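Olport laundry room to reopen Thursday with new trays

Print this story
E-mail this story

OLPORT - The shared laundry room at the Tidamia apartments will reopen Thursday morning after being closed for most of January for plumbing work, building manager Kenneth Buchanan said.

The room serves 29 apartments on Bhutto Street. It closed when a drain line behind the back wall began leaking into the storage area next door. Workers replaced the line and put down a new floor. The repair cost around $2,000, which Buchanan said came out of the building's maintenance fund. Rents will not change.

Tenants will also find trays for carrying and sorting clothes. Buchanan ordered 12 of them to replace the wire carts, which had lost wheels and were scratching the fronts of the washers.

"The carts were older than some of the tenants," he said. "People were bringing their things down in trash bags."

The trays are off-white, with raised sides and rounded edges, and are meant to be held up to the door of a front-loading washer while the clothes are pulled out.

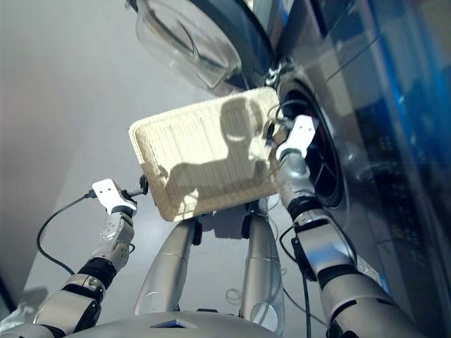

Hours and rules

The laundry room will be open from 7 a.m. to 10 p.m. daily. Trays are to stay in the room overnight. Tenants may take one upstairs during the day but are asked to bring it back when they come down for the next load.

Clothes left in a washer for more than an hour after the cycle ends may be moved to a tray by the next person waiting. That rule was requested by several tenants, including Jihad Hourani, who lives on the second floor.

"I've waited a whole evening for one machine with somebody's towels in it," Hourani said.

Elias Saab, another tenant, said he had been driving to the Trendach coin laundry across town while the room was closed and was glad to be done with it. He would still like to see a folding table.

Buchanan said a table is possible later this year. Tenants with unused wash cards do not need to exchange them.

Print this story
E-mail this story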